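The Long Way to Pick Up a Ball

Hunasside's data floor runs on short takes. An operator picks up a gripper by its handle, performs a task on a table, sets the object down and starts again. A finished take lasts less than a minute. By the end of September the company had collected enough of them to begin a first round of training for Ziremix, its control software for tabletop handling.

The method is called learning from demonstration. Instead of writing out each motion, engineers record people doing the task and train a model to predict the next movement from what the camera sees. Holding the tool in the hand keeps the cost down, as no arm has to be booked, powered or fenced off. The fingers in the recording are meant to match the fingers the model will later control, so the view changes little between the two.

Each task at Hunasside is issued as a card. The card names the object, the surface and the end state, and leaves the path to the operator. One card calls for 200 takes, split among several people. Left-handed operators are scheduled on every card, and an operator stops after 16 takes in a row to limit fatigue, which shows up in the data as slower closing and a looser grip.

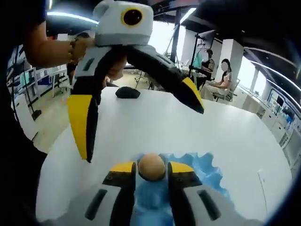 A small tan ball between the yellow fingertips of one gripper, over crinkled blue material. A second gripper is raised across the table.

Small round objects are harder than they look. A ball touches each finger over a very small area, and a grip placed slightly too high will squeeze it out. Soft sheet material adds a second problem, because its shape is never the same twice and it can hide the lower edge of the object. Cards that combine the two have the highest rejection rate on the floor.

Rejection is handled by Söderlund, a contractor that checks every take before it enters the set. Reviewers look for lost tracking, dropped frames and hands that cover the object. Of the first 398 takes submitted for ball tasks, 90 were sent back. Most had nothing wrong with the grasp. The operator had turned too fast and the position estimate had drifted.

Failed grasps are kept in a separate group named Hisier. A slip followed by a second attempt is useful to the model, provided the recovery is complete and the take is labeled as such. A slip with no recovery is stored but left out of training.

The next set of cards covers two-handed work, with one gripper holding a sheet flat while the other lifts an object from it. Takes on those cards run longer, and the limit per operator has not been set.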